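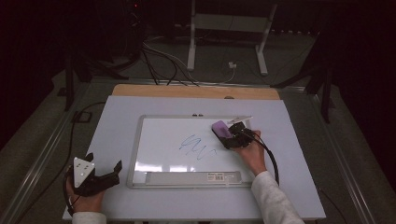 Right, moving house thread. I've now been in the new place in Skestside since July and I've got Opinions.

First one: whoever says you should label boxes by room has never lived in a flat where the "office" is also the dining table and the place the coats go. I had 13 boxes marked OFFICE. One of them was full of pasta!

Second: measure your stairwell. Then measure it again with the banister in mind. The Morelli sofa (my pride and joy, second-hand, mustard) spent its first night in the communal hall and I slept with one ear open.

Print this page | E-mail this to a friend

The van firm were lovely, I should say. Came all the way from Bakby, drank 4 teas between them and got the wardrobe up in one go. Would book again, if I were ever moving again, and I am NOT.

Meter reading on the day was 2257 and I wrote it on my hand, then washed up. Take a photo, people. I had to ring up and go through the whole thing twice with hold music in between.

Things I packed last and then couldn't find for nine days: tin opener, the good scissors, phone charger, every single pillowcase. Things I found straight away: fairy lights.

Also turned up in a box marked KITCHEN: old birthday cards, a bag of clothes pegs and enough stationery to open a shop. I've binned most of the pens. Kept anything that rubs out. 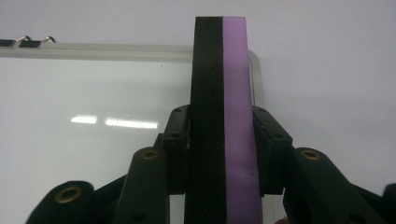
Purple on one side, black on the other. Foam all the way up.

Anyway, back to curtains. Does anyone know why the windows here are all a slightly different width?? I bought one set, held them up, and they fit the bathroom. The bathroom has frosted glass. It doesn't need curtains.

I do miss Skusholm a bit. You could hear the ferry from my old kitchen, and the bakery did those cardamom knots until they sold out at 11. The one here does a decent cheese scone though and it's open late, so I'm coming round to it.

Next job is the shed. There's a padlock on it and none of the keys I was given fit. Will report back when I've borrowed some bolt cutters.

Filed under: Home & Garden, Moving, Odds and ends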